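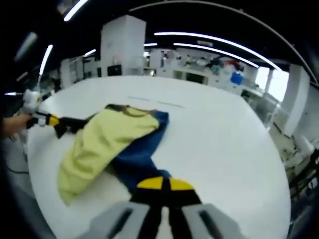
Two hand-held grippers, two pieces of cloth, one round white table.

Before you put money into a folding machine

Updated March 6, 2025

Every spring the adverts come back, promising that the laundry will soon do itself. I remain unconvinced, but if you are tempted, do some sums first.

Start with the pile. Time yourself folding an ordinary load by hand, with no radio and no tea. Mine takes 30 minutes, and a good part of that goes on pairing socks, a job the Skeltier brochure does not mention at all.

Ask for a demonstration with clothes that are tangled up. Sellers like to begin with a flat towel. Take a jumper and a pair of trousers, drop them on the table in a heap and see how the thing copes when one is lying half over the other. If the salesman tidies them first, count that as your labour.

Measure the table as well as the machine. The Cludereo arm is quoted at 4000 pounds, and the surface it works on is extra. You will also want elbow room all the way round and a socket that doesn't mean a cable across the floor.

Get the price of fingertip pads in writing. Soft grips wear, and a cheap gripper with dear pads is a printer and ink all over again. Nieminen wanted 400 pounds a year for a service plan, pads not included – I asked twice.

Don't pay a deposit on a promise. Illelero says its home model will be ready in May. It didn't say which one.

Cheaper things to try meanwhile: a folding board, a waist-high table and a second basket so clean things stop going back in with the dirty ones. I have had my board for 2 years and it has never needed an update.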